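Capítulo 3
Quem vigia uma linha no mapa? As missões de observação do cessar-fogo

Comecei a dar aulas sobre este tema com um mapa enorme pendurado na parede e uma certeza ainda maior: a de que um cessar-fogo era um papel assinado por dois lados cansados. Levei anos a perceber que o papel é a parte fácil (e olhem que às vezes demora meses a escrever!). O difícil começa na manhã seguinte, quando alguém tem de ir ao terreno ver se os canhões recuaram mesmo e escrever isso num relatório que as duas partes vão ler à lupa.

É dessas pessoas que trata este capítulo. No anterior andámos às voltas com a mesa das negociações; agora calçamos as botas.

3.1 O caso de Dromholm

Vamos trabalhar quase sempre com o mesmo exemplo, o vale de Dromholm, para não vos obrigar a decorar uma geografia nova a cada dez páginas. Dromholm tem um rio, uma estrada que o acompanha e uma aldeia, Naltolo, que teve o azar de ficar exatamente em cima da linha de separação. A padaria de um lado, o cemitério do outro. O acordo foi assinado em outubro e previa um mandato de observação de 479 dias, um número que intriga sempre os meus alunos. A explicação é bem pouco romântica: uma das partes queria mais, a outra queria menos, e foram cortando dias até já ninguém protestar.

A primeira chefe da missão foi Ilze Krūmiņa, jurista de formação, que impôs uma regra que ainda hoje me parece excelente. Nenhuma patrulha escrevia a palavra «violação» no relatório do dia. Escrevia-se o que se tinha ouvido, de onde, a que horas, e quem estava presente. A classificação vinha depois, feita por outra equipa, longe do barulho. Parece burocracia? Eu também achei, da primeira vez que li aqueles cadernos. Depois cheguei à página em que dois observadores descrevem o mesmo estrondo, um como morteiro e o outro como trabalhos na pedreira, e fiquei convertida.

3.2 Observar, verificar, interpor

Estes três verbos andam sempre misturados nos jornais, e convém separá-los já. Observar é estar lá e relatar. Verificar é comparar o que se vê com o que o acordo manda, por exemplo contar as peças de artilharia num depósito e confrontar o resultado com a lista entregue. Interpor é pôr gente entre os dois lados, com tudo o que isso implica em matéria de armas, regras de empenhamento e seguros de vida.

A missão de Dromholm podia fazer as duas primeiras coisas. Nunca pôde fazer a terceira, e foi essa a grande queixa dos habitantes de Naltolo, que viam passar os carros brancos e perguntavam, com toda a razão, para que serviam. Gediminas Kairys, que comandou o posto do rio, deixou nas suas notas uma resposta de que gosto muito: «Servimos para que amanhã ninguém possa dizer que não sabia.»

Peço-vos que guardem esta distinção – vai voltar no capítulo sobre mandatos e, já agora, no trabalho final.

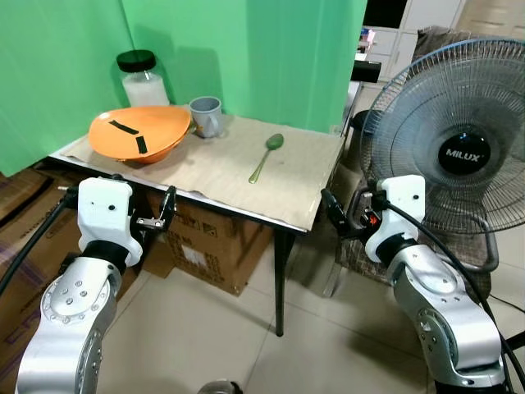
3.3 O que vem a seguir

Nas próximas secções lemos primeiro o texto do acordo, artigo a artigo, com atenção especial ao anexo 2, onde se define a largura da faixa desmilitarizada. Passamos depois aos relatórios diários e à polémica da ponte, que opôs Kadir Kahraman e Concetta Benedetti, ambos observadores experientes, numa troca de memorandos bastante azeda (e muito instrutiva, confesso que me diverti a transcrevê-los).

Antes de avançarem, tentem escrever meia página sobre um incidente qualquer a que tenham assistido, nem que seja um toque entre dois carros, usando a regra de Krūmiņa. Tragam o texto para a aula, que vamos lê-los em voz alta.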